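Rodcombe Student Bin Handling Kit

For school and college robotics clubs, evening classes and competition teams
Order code: RC-361

The Rodcombe kit gives a student team what it needs to set up a pick, carry and place task with standard plastic bins. It was put together with the club at Stasville and follows the practice rules of the Eteda student round, so a team can train on the same task it will meet in July.

What is in the kit
Two-finger gripper with black fingers
Wrist camera and mounting ring
Pack of 4 blue bins
Spare finger pads and screws
Printed task cards, 37 in all
Teacher's notes

The robot arm is not included. The gripper fits the Lappalainen teaching arm directly. For other arms, ask for the adapter plate when you order.

Using it in class
Most groups begin with the bin on a bench and drive the gripper by hand control. The early cards deal with lining up on the rim and closing evenly on both sides. Later cards bring in racks and tables, and the last set asks the team to write its own program and log each run. Shiny worktops can confuse the camera, so card 12 is given over to glare and how to set exposure.

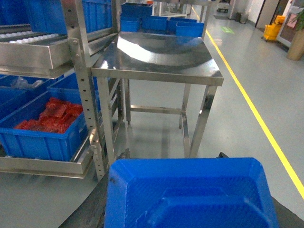

Wrist camera view: blue bin held in the gripper, steel table ahead.

Care
Wipe the finger pads with a damp cloth. Replace them after nearly 100 hours of use, or sooner if the bin slips.

Delivery and loans
Kits are sent out every Thursday. Clubs may borrow one for a term before buying. Spare bins and pads are sold separately.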